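Pukthorpe Robotics Club - Workshop Notebook
Entry: 28th May
Project: Household carrying task, simulated house

The session was given to the two-arm controller supplied under the Vidach module. Students reviewed the gripper views before any change was made to the code. The gain on both wrists remains at 80 percent.
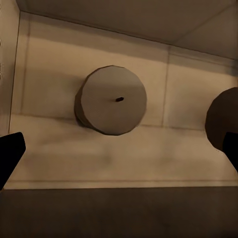

The wrist limits were then entered in the shared settings file, and the older Thaler values were removed. Members are asked not to restore them. Run 462 is the reference for all comparisons until August.

Approach angles were discussed next. The current limit of 10 degrees of tilt is to be kept for carrying - the search phase may exceed it.
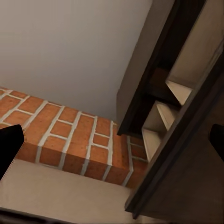 One member asked whether the search phase needs a limit of its own, and proposed that it be written into the Jokberg entry form.

The proposal was accepted. For the carrying phase, the pot is to be held by both handles, one in each gripper. 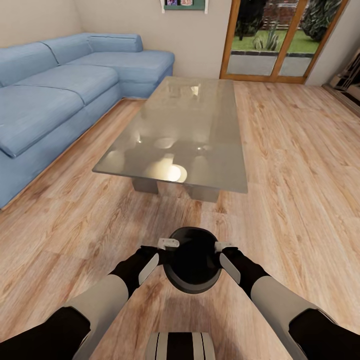 A reply in the margin requests that the grip force be logged for each hand separately, at step 8 of the checklist. Checklist to be amended before the next session.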